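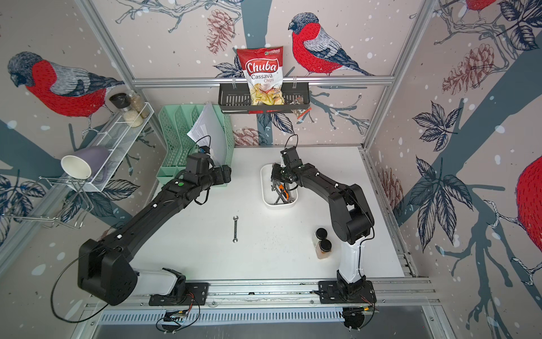
Winter birds: bullfinches on the branch, with pine cones and snow.

The Scale at Murkside

Posted 07/10/2025 in Short Fiction

Spyros Christodoulou had the key to the weigh shed for the winter, so when the woman came about the bird feed he was the one who had to let her in.

She had driven from Drekier with the heater broken. She kept her gloves on to sign the book. She wrote Tabrizi and then a first name he couldn't read, and under Purpose of Visit she wrote "dispute."

"There's no box for that," Spyros said. "It's only pickup or drop-off."

"Then drop-off."

She had five sacks of sunflower seed in the back of a station wagon. They were supposed to weigh 20 kilos each. She had bought them at the co-op counter in November and she said every one of them was short. She had put them on her bathroom scale, first alone and then holding a sack, and done the subtraction.

"A bathroom scale," Spyros said.

"That's why I'm here."

The scale at Murkside was older than the shed. It had been set into the floor when the river trade was still going, and the shed had been put up over it later to keep the rain off the man who read it. It would take a loaded cart. It had a brass beam and a row of weights on a shelf, and on the wall behind it was a certificate from the county with a stamp for every year but the last two.

He helped her carry the sacks in. His knee was bad from the cold and he took them one at a time. She took two together on her shoulder and set them down without making a noise about it.

"You play something?" he asked. He was wearing his Horkosport jacket, the green one from when the store had a team.

"No," she said. "I keep goats."

They weighed the first sack. He moved the weight along the beam with one finger and waited for it to stop. It took a long time. The wind was coming under the door and he had to put a plank against it and start over.

"Nineteen," he said. "Call it nineteen and a quarter."

"What was I telling you?"

"It could be the scale."

She looked at the certificate on the wall and then at him.

"It could," he said. "It likes to be warm."

The second sack was nineteen and a half. The third was nineteen. By then he had gotten the stove going and she had taken off one glove. The fourth sack came out at twenty exactly, and this seemed to bother her more than the others had. She asked him to do it again. He did it again and it was twenty.

"Well, that one's all right," Spyros said.

"I wish it wasn't."

"Why?"

"If they were all short by the same amount, it's somebody cheating. This is only somebody not paying attention."

He thought about that while he wrote the figures in the book. His nephew worked the filling line at the co-op. He had gotten the boy the job himself, in March, and had told the manager he was careful. The boy was careful about some things. He could take a bicycle apart on a sheet and not lose a washer. He had never been careful about anything that came in a long row, all the same.

"Who fills them?" she asked.

"There's a machine with a chute. A person holds the sack and lets go of the lever."

"And who's the person?"

"It changes," Spyros said. That was true on Sundays.

She sat down on the fifth sack. She said she didn't care so much about the seed. A kilo of seed was nothing, she had spent more than that on gas. But she had gone to the counter in Drekier and told them, and the man there had smiled at her. He had asked if she might have a hole in her car. She had gone home and looked for a hole in her car. She had been on her knees in the yard with a flashlight, looking for seed under the bumper, and that was when she got angry.

"Was there any?" Spyros said.

"Any what?"

"Seed."

"No."

"Get up and I'll do that one."

She got up. The last sack weighed eighteen and three quarters. He wrote it down and turned the book around so she could see it. Then he took a ticket from the pad, copied all five numbers onto it, added them, and signed at the bottom. The total came to ninety-six and a half. He added it a second time on the back of his hand with the pen. He had signed maybe 1,000 of those tickets and no one had ever watched him do it so closely.

"They have to take that at the counter," he said. "It's from the public scale. It's in the rules, they can't smile about it."

"Even with that?" She pointed at the certificate.

"They won't ask. If they ask, tell them to come and see me."

She folded the ticket and put it in her glove. She didn't thank him. She asked what she owed, and he told her the fee was a dollar fifty, and she paid it in quarters, counting them onto the edge of the beam so that it dipped.

They carried the sacks back out. It had gotten dark while they were inside and the light over the door was no good for anything but showing how dark it was. The river was making the sound it made before it froze. She started the car and let it run, and then she rolled the window down.

"It's someone you know," she said. "The one with the lever."

Spyros put his hands in his jacket.

"My sister's boy."

"Is he sorry, generally? As a person?"

"He will be tomorrow," Spyros said.

She nodded and rolled up the window. He watched the car go up the hill as far as the bend, then went in and took the plank from the door and banked the stove. The book was still open. He looked at the page for a while. In the column marked Purpose he crossed out "dispute," then saw how that looked, and wrote it in again above the line, neatly, with his initials.

Then he locked up and walked to his sister's house. The kitchen light was on. The boy was at the table with his supper and a bicycle wheel, and he moved the wheel over so there would be room for another plate.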